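Projects > Lencho Street kitchen > Gallery

Lencho Street kitchen, finished

Saron Gudeta and Wing-sze Kao asked us to redo the kitchen in their second-floor apartment without moving any plumbing or gas. The room is small and gets its daylight from one side, so they wanted it kept white. Work started in August and the last invoice went out on January 25, 2018. The cabinets are from the Rornolo range, fitted by our own crew.

The total came to $3,257 for materials, of which $1,705 was cabinets and counters. Labor was quoted separately. The first plan had a 2,000-dollar allowance for a new cooktop, but the owners kept the gas one.

The sink stayed on the left with the counter running past it, and there is room there for a soap pump, the dish soap and a pot or two. Towels hang on the wall over that stretch. Tsegereda Bogale drew two versions with a drawer for cooking tools, and both lost out to a wall rack, where the slotted ladle and the rest are easy to grab.

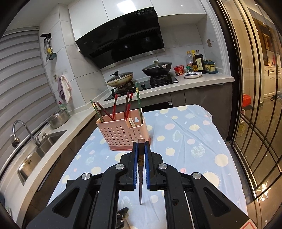
Storage for small things took more back and forth than the cabinets did. Saron wanted the chopsticks out where people eat, so they live on the table in a pink holder with round holes in it. It lifts off in one hand when the table has to be cleared. The light blue cloth with the planets and suns was hers already, and she asked that the wall color not fight with it.

The hood is black and slanted and sits under the white upper cabinets. We considered a white one from Limlow, but black goes with the cooktop and grease shows less. With a wide pan on one side and a wok on the other, both with lids on, there is still enough space to lift either one.

The layered blind is white like the cabinets. It cost $232 with fitting and was the last thing to go up. Sumeya Teshome still has the leftover cabinet hinges at the shop – call her if you need a spare.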